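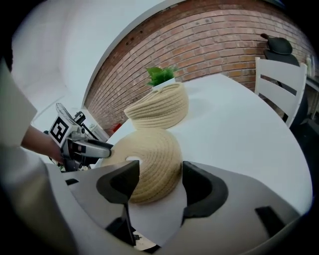
Estimer la longueur de corde d'un panier enroulé

Je tombe régulièrement sur des modèles de vannerie spiralée qui indiquent « une bobine » ou « un bon écheveau » comme fourniture. C'est inexploitable dès qu'on change de diamètre de corde. Je reprends donc mes notes de février, avec le calcul complet et les corrections à prévoir.

Hypothèses : corde ronde de diamètre constant, spires jointives, couture sur tout le parcours. Les longueurs sont en millimètres dans les formules, converties ensuite.

Le fond

Un fond plat est une spirale d'Archimède dont le pas p est l'écart entre les axes de deux spires voisines. L'intégrale exacte existe, mais elle n'apporte rien à cette échelle. La surface divisée par le pas suffit :

L = π R² / p

Le modèle Irkau, que je refais depuis deux hivers, a un rayon de 124 mm avec une corde de 6 mm. Avec p = 6, on obtient 806 cm. L'erreur se concentre au centre, où la corde ne peut pas prendre un rayon nul : le premier demi-tour est un repli, et il consomme un peu plus que la théorie. Je compte 3 cm forfaitaires, que je n'inclus pas dans les chiffres ci-dessous.

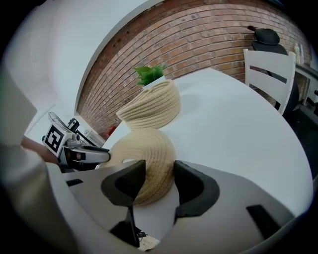 La paroi

Pour une paroi cylindrique, chaque tour vaut 2πR, soit 779 mm ici. Dix-sept tours donnent 1 325 cm pour une hauteur de 102 mm. Total fond et paroi : 2 131 cm. Si la paroi est évasée, on remplace le cylindre par un tronc de cône :

L = π (R1 + R2) s / p

où s est la hauteur mesurée le long de la pente. L'erreur classique consiste à prendre la hauteur verticale, ce qui passe inaperçu sur un panier droit et devient gênant sur une coupe basse.

Une paroi bombée se découpe en deux ou trois troncs de cône. Aller plus loin n'a pas de sens, la régularité de la main étant de toute façon le facteur limitant. Pour un pot avec ouverture latérale, je calcule la paroi pleine et je ne déduis rien : les retours de corde aux bords de l'ouverture absorbent le gain. 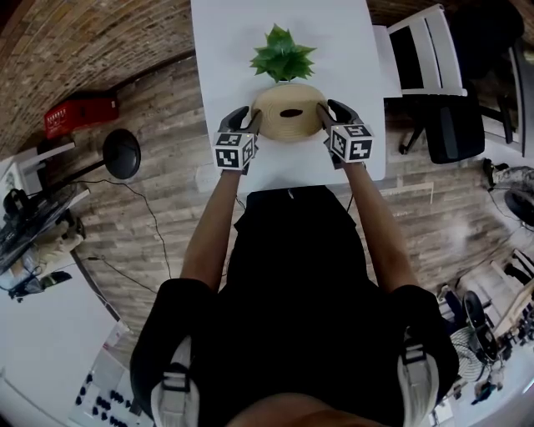
Pot rond en corde enroulée, avec une plante grasse artificielle.

Le pas réel

Le diamètre annoncé par le fabricant est mesuré sur corde libre. Une fois cousue et serrée, la corde s'ovalise. Sur du coton tressé Wendisitz de 6 mm, je mesure un pas moyen de 5,6 mm, relevé sur dix spires. La longueur nécessaire à dimensions égales augmente dans le rapport 6 / 5,6, soit 7 %. Les 2 131 cm deviennent 22,83 m.

Xiuying Yu m'a signalé par courriel qu'elle obtient l'inverse avec le chanvre Hao : corde plus raide, fil épais qui s'intercale, pas supérieur au diamètre nominal. Je n'ai pas essayé cette corde. Il faut coudre un échantillon de dix spires avant tout calcul, et mesurer sur les dix à la fois.

Contrôle par pesée

Peser est plus rapide que dérouler. Mes 2 131 cm de corde, coupés d'avance et pesés avant couture, font 423 g, soit 19,85 g/m. Une bobine de 40 m doit donc peser 794 g hors support. Le tube en carton se pèse une fois vide et se note au crayon à l'intérieur. Le coton prend l'humidité de l'air : je pèse la bobine et l'échantillon le même jour, dans la même pièce.

Le fil

Un point enserre deux spires. Son périmètre, corde non comprimée, vaut (π + 2) d, soit 31 mm pour d = 6. Avec un point par centimètre, on arrive à 2 131 points et 66 m de fil, hors avance entre deux points. Je prévois 80 m. Une aiguillée trop longue s'use au passage et je coupe à 1,20 m, ce qui multiplie les arrêts. Ils sont à compter dans la marge.

Extension à la tresse de paille

La formule reste valable pour un chapeau en tresse cousue, à condition de ne pas confondre largeur et pas. La tresse se chevauche. Pour une largeur de 8 mm et un recouvrement de 3 mm, le pas est de 5 mm.
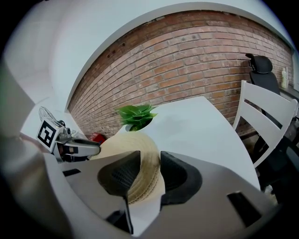 Calotte hémisphérique de rayon 90 : 2πR² / p donne 10,2 m. Bord plat de 90 à 150 mm de rayon : 9,0 m. Total 19,2 m, contre 12,0 m si l'on divise par la largeur de la tresse. L'écart de 7,2 m explique probablement les rallonges que l'on voit sur le bord de beaucoup de premiers chapeaux. La fiche Humthorpe que j'utilisais au début fait précisément cette confusion.

Reste le cas du fond ovale. On part d'un segment droit de longueur a, et la surface devient πR² + 2aR, à diviser par p comme précédemment. Je n'ai vérifié que sur un seul panier, avec 2 % d'écart. Les mesures sur les ovales plus allongés viendront quand j'aurai reçu de la corde.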